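What Is a School Garden Club?

Explainers for ages 8 to 11
July 13, 2025

Some schools have a garden. It might be a big field behind the gym, or it might be four wooden boxes next to the parking lot. A garden club is a group of students who look after it together.

Who can join?

At most schools, anyone can. You do not need to know the names of plants. You do not need your own tools. At Verbridge Elementary, the club meets after lunch and 394 students are allowed to sign up, because that is the whole school. Most of them come for a few weeks and then try something else. That is fine.

What do the students do?

It depends on the time of year. In spring, they get the soil ready. They pull out old roots and mix in compost, which is made from rotted leaves and food scraps. Then they plant seeds. A bean seed goes in about as deep as your finger goes to the first knuckle. A lettuce seed is tiny and only needs a thin sprinkle of soil on top.

By June there is a lot of watering. The best time to water is early in the morning, before the sun gets strong. Water the soil at the bottom of the plant. Leaves do not drink very much.

In fall, students pick what is left and put the beds to rest. Some schools cover the soil with straw for the winter.

Where does the food go?

Some of it goes home in bags. Some goes to the school kitchen. The club at Jestevach School grew 128 pounds of squash in one year and gave most of it to a food pantry in town. The rest became soup.

What about summer?

Plants keep growing when school is closed, so somebody has to water them. Many clubs make a list and let families pick a week. At Gondach, each family gets a card with the garden rules and the code for the shed. They can eat anything that gets ripe during their week.

How much does it cost?

A small garden bed does not cost a lot. Jestevach School spent 115 dollars on its first one. That paid for boards, screws, and soil. The seeds were free. Bigger gardens cost more, and clubs sometimes raise money with a plant sale. One sale at Verbridge brought in 300 dollars, mostly from tomato plants.

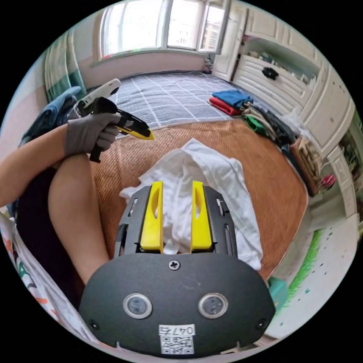
WORDS TO KNOW

Compost: Rotted leaves and food scraps that help plants grow.

Bed: A patch of soil where plants are grown. It can be flat on the ground or inside a box.

Mulch: Straw, bark, or leaves spread on top of soil to keep it damp.

Seedling: A very young plant.

Harvest: Picking the food when it is ready.

Can we start one?

Ask a teacher first. You will need a sunny spot, a faucet that is close by, and a grown-up who will come every week. Start with one bed. Beans, radishes, and lettuce are good for beginners. Radishes are the fastest, and you can pull them up in four weeks or so.

More in this series: What Is a Student Council? How Does a School Library Choose Books?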